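Drift in the Left Hand

How a loose clamp spoiled a season of demonstrations at Irnis, and what the repair cost

By Po-yen Hsieh
December 29, 2021

The first sign of trouble was a gap of 2 millimeters. In playback, the left gripper closed on the air beside a screw, lifted nothing, carried nothing to the sorting box, and opened again over an empty compartment. The controller reported a successful grasp. The motor current disagreed, but no one had set an alarm on motor current.

Irnis builds small-parts handling cells for electronics repair shops. Its current system, Candeo, learns from demonstrations. An operator holds a pair of grippers, one in each hand, and does the job the way a person would: pick up the screw, steady the box, place the screw, close the lid. The position of each gripper and the opening of its jaws are logged throughout. A pair of arms fitted with the same jaws later repeats the work from a policy trained on the logs.

The method depends on a chain of measurements. The tracking system knows where the plate on top of a gripper is. It doesn't know where the jaw tips are. That has to be calculated from a fixed offset, measured once at calibration and stored. If the plate shifts on its mount by a fraction of a degree, the calculated tip shifts with it, and every log recorded afterward carries the error.

In September the plate on a left-hand gripper shifted. The clamp underneath it had been tightened with a driver that had no torque setting, and the screws had backed out a little with use. The plate still felt firm to the hand. It moved only under side load, mainly when the operator rolled the wrist inward to reach over the edge of the box.

The fault went unnoticed for more than 3000 demonstrations. There were two causes. The operators corrected for nothing because they had nothing to correct: they watched the real jaws, which went where they were sent. And the nightly data check, written by a contractor called Odutel, compared each log with its own start and end positions. A gripper that was wrong by the same amount at both ends passed.
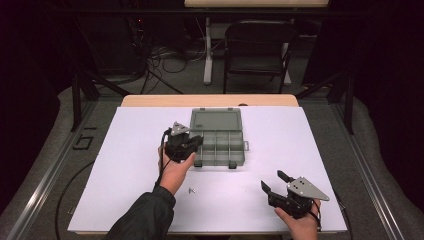

Screws are an unforgiving test piece. A larger part such as a bracket or a connector can be grasped several millimeters off center and will usually settle between the jaws as they close. A short machine screw lying on a flat board has no such margin. The left arm's success rate on screws fell to 36 percent in the first full trial after retraining. On brackets it was 86 percent, close enough to the previous result that the drop was put down to noise.

The early diagnosis was wrong. The team blamed the surface, on the theory that glare from the white board was confusing the overhead camera, and spent several days changing lights and exposure. They then suspected the cable on the left gripper, which can tug at the wrist when the operator reaches across the table. A longer lead was fitted. Neither change made any difference to the miss distance.

What settled the matter was a steel pin. One engineer set it upright in a drilled block, touched the tip with the closed jaws from several directions, and plotted the calculated contact points. With the right gripper they fell in a tight cluster. With the left they spread in an arc, which is the pattern a rotating mount would give. The whole test took less time than setting up one of the lighting trials.

There was also a safety side to the failure, and it has had less attention inside the company than it should. During one replay the left arm came down on the rim of the box instead of beside it and kept pushing. The force limit had been raised earlier so that the jaws could press lids shut, and it had been raised for the whole task, including the moves where no pressing was needed. The box cracked and part of the lid was thrown past the end of the table. The operator was standing outside the rails with a hand near the stop button and wasn't hurt.

Irnis now applies the higher limit only during the lid-closing step. Outside that step the arm stops at the old value and waits for a person to clear it. The interlock on the access side, which had been bypassed to speed up part changes, is back in service.

The data was harder to fix. In principle an offset error can be reversed if the offset is known. Here it varied with wrist angle, and it had grown as the screws worked loose. The engineers fitted a correction to the later logs and discarded the ones where the fit was poor. Chow, the integrator waiting on the first cell, accepted a later delivery and asked for the pin test to be added to the acceptance procedure.

The pin test is now run at the start of each shift and after any dropped gripper. The plate screws are set with a torque driver and marked with a line of paint across the head. The contractor's check has been rewritten to compare both grippers against a fixed point on the table, and a grasp counts as successful only when the jaws stop short of fully closed.

On the retrained policy, the left arm still trails the right on screws. The team hasn't established whether that comes from the remaining corrected logs or from the operators, most of whom are right-handed. A new set of demonstrations is being recorded with no corrected data in it.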